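Why Do We Have Thumbs?

Hi, it's Lawal Oyewole again! Try something for me. Tuck your thumb flat against your palm and keep it there while you button a shirt. Pretty hard, right? I timed myself and it took me 4 minutes to do one shirt, and I got grumpy halfway through.

Your thumb is special because it can swing across and touch the tip of every other finger. Scientists call that an opposable thumb. Monkeys and apes have handy thumbs too, but ours are long and strong for the size of our hands, so we're great at pinching tiny things like beads or crumbs.
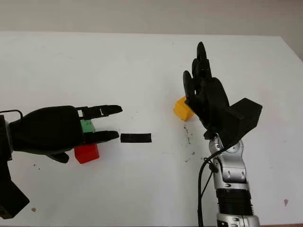
Two black hands over a white table.

When you pinch, the muscles doing a lot of the work are in your forearm — not in your fingers at all! They pull on long cords called tendons. Put one hand around your other arm, just below the elbow, and wiggle your fingers. Feel that moving? I made my whole class in Clendville do this last January and there was a lot of giggling.

Then there's your skin. The tiny ridges on your fingertips help you feel whether something is rough or smooth, and they help you hold on to it.
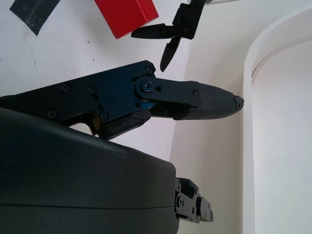 Galmont Kids, Issue 12, page 4

A reader named Tolentino asked me why fingers go wrinkly in the bath. Great question! Your nerves tell the little blood vessels under the skin to squeeze smaller, and the skin folds up. Those wrinkles may help you grip wet things — so next bath time, try picking up some marbles before and after you wrinkle, and write to me with your results!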